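Cover the Table and Tape It

I have worked at shared benches for most of my adult life, first in a teaching lab in Drorkport and later in the back half of a workshop on the Ó Ceallaigh estate. My view after all that time is a simple one. A work table should be covered in cardboard and marked out with tape, and money spent on a better surface is mostly wasted.

People resist this. They think cardboard looks temporary. When we moved into the workshop, we were quoted 1000 dollars for a coated top from Dalletti, fitted, and half the group wanted it. It would have looked good in August and worse by the next spring. Glue gets on a table. Dye gets on a table. Someone drags a metal stand across it. With a coated top you then have a small argument about who did it. With cardboard you pull up the sheet and put down another one.

Cardboard is also quiet. Set a glass tube or a cup down on steel and everyone in the room hears it. It has some grip, too, so light things stay where you leave them. I would not use it near a flame or under a leaking tap, and anyone working with real solvents should follow the rules for their room and ignore me.

The tape matters more than the cardboard. A bare table fills up from the edges. Tools get parked wherever there was a gap, and by four in the afternoon the only clear spot is the size of a dinner plate. Lay down a grid and people start to treat each rectangle as a place. The rack goes in one, the cups in another, and one near the front is kept free to work in. We never wrote names in ours. The lines were enough.

Use dark tape. We tried a pale one first because we had 200 yards of it left over from another job, and on brown board you could hardly see it. Press it down hard at the crossings, where it lifts first. Make the rectangles bigger than you think you need. Ours started too small and we pulled up every second line within a month.
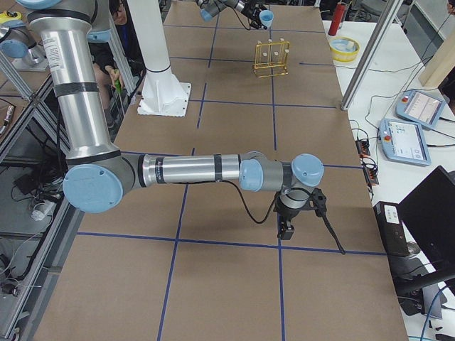 Dark blue on brown is the combination I like best, and a yellow wire rack shows up well against it. A small rack with three tubes in it doesn't need much room, but it does need the same room every day. I have spent more time looking for racks than I ever spent washing what was in them.

Hammad Rind thinks I have this backward, and that the cardboard is fine but the grid makes people lazy - they put a thing in its box and stop asking whether it needs to be on the table at all. He would have one line down the middle, work on one side and storage on the other, and clear the storage side every evening.

I can see the sense in the evening clearing. We did it at Cunomon for a while and the place was better for it. But one line asks a lot of tired people, and a table with one line looks much like a table with none. I would keep the grid, clear it at night, and change the cardboard when it starts to curl.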